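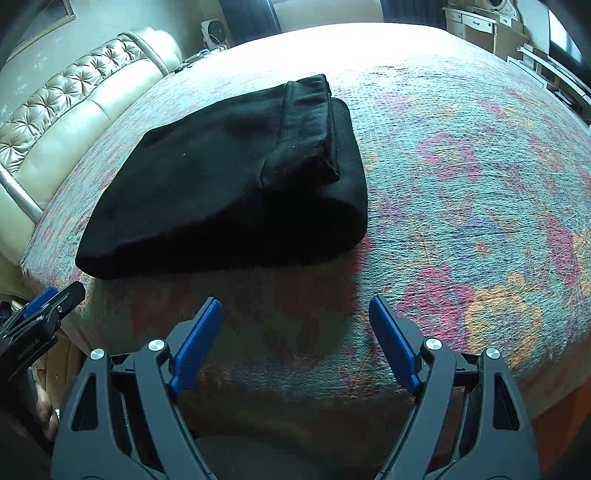
Vol. 6, No. 2

**1/** New issue of the laundry thread. This one is on dark clothes, and mostly on black cotton and wool, which is what people wrote in about after the March issue.

**2/** Black fabric shows lint more than any other color. A lot of it is picked up in the wash from towels, flannel sheets and fleece. Keep those in their own load. If you only change one habit, change that one.

**3/** Check pockets. One tissue will cover a whole load of black shirts. If it happens, don't rewash. Let everything dry first, shake it outside, then use a lint roller on what's left.

**4/** Cold water, inside out, short cycle. Zippers closed. I used to run the long cycle on everything and my work pants went gray at the knees in a season.

**5/** Detergent: use less than the cap says. Powder in cold water can leave pale streaks on dark cloth that look like fading. Run a rinse with no soap before you decide the dye is gone. Liquid is easier here.

**6/** Catarina Magalhães asked about vinegar in the rinse. I've tried it on and off for years. It helps a little with soap residue. I have never seen it bring back color. Don't use it in the same load as bleach, ever.

**7/** Knit hats and scarves. Hand wash in the sink with a small squirt of shampoo, press the water out in a towel, dry flat. Please don't wring them. Don't hang them from a clip either, you get a point in the fabric that won't come out.

**8/** Pills are not lint and a roller won't take them off. Use a fabric shaver on a flat surface, light pressure, and go slow near seams and ribbing. I put a hole in a cardigan cuff by rushing.

**9/** The dryer. Clean the screen before every load, including when it looks fine. If you use dryer sheets, wash the screen with dish soap once in a while. The film builds up and you can't really see it.

**10/** Line drying works well for black clothes, but in shade. I left a sweatshirt on the porch rail through a hot spell and the shoulders came in brown.

**11/** Re-dyeing: Kacper Sobczak dyed two pairs of black jeans in a stockpot and sent notes. The cotton took fine. The stitching stayed the old color, as polyester thread usually does with cotton dye. He now has a pot he can't cook in.

**12/** Correction to the last issue. I wrote that wool can go in warm water if it's handled gently. Several readers had bad results. Go by the care label, and if it's missing, use cool water and keep the temperature the same from wash to rinse.

**13/** Next issue is bedding: how often to wash a comforter, and whether it fits in your machine at all. Send questions as replies here, I don't check messages much. Posted September 13, 2025.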